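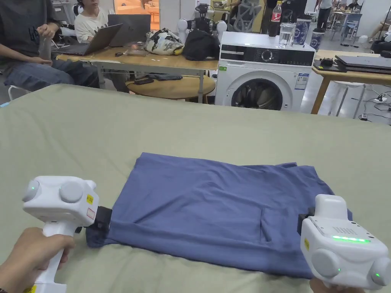

GASTITZ, Feb 27, 2021 - The state Senate has approved a bill that would shorten supervision for people who complete education or job training after leaving prison, sending the measure to the governor's desk.

The Stanciu Act, which passed the House in November, allows a person on parole to earn eight days off the supervision period for each month spent in an approved program. Credits may be withdrawn after a new conviction but not for a missed appointment alone. People serving life terms are excluded.

According to the legislature's fiscal office, 2,872 people now under supervision would be eligible to apply when the law takes effect. The office estimated that about 500 of them could complete their terms within the first year.

The bill also changes how parole fees are collected. Monthly charges would be suspended for the first four months after release, and unpaid fees could no longer be used as the only grounds for extending supervision. Counties that depend on the fees would receive a state payment to cover the difference for two budget years.

Supporters in the Senate said the current rules keep parole officers occupied with low-risk cases and leave less time for those who need closer attention. Opponents argued that credits should be decided by a judge in each case, and offered an amendment to require a hearing. The amendment was defeated on a voice vote.

Programs in Clotolik and Plarnon counties have already been approved under existing rules and would not need to reapply. Other providers would submit applications to the Department of Corrections, which must publish its standards before any credits are awarded.

The governor's office said the bill is under review and declined to comment further.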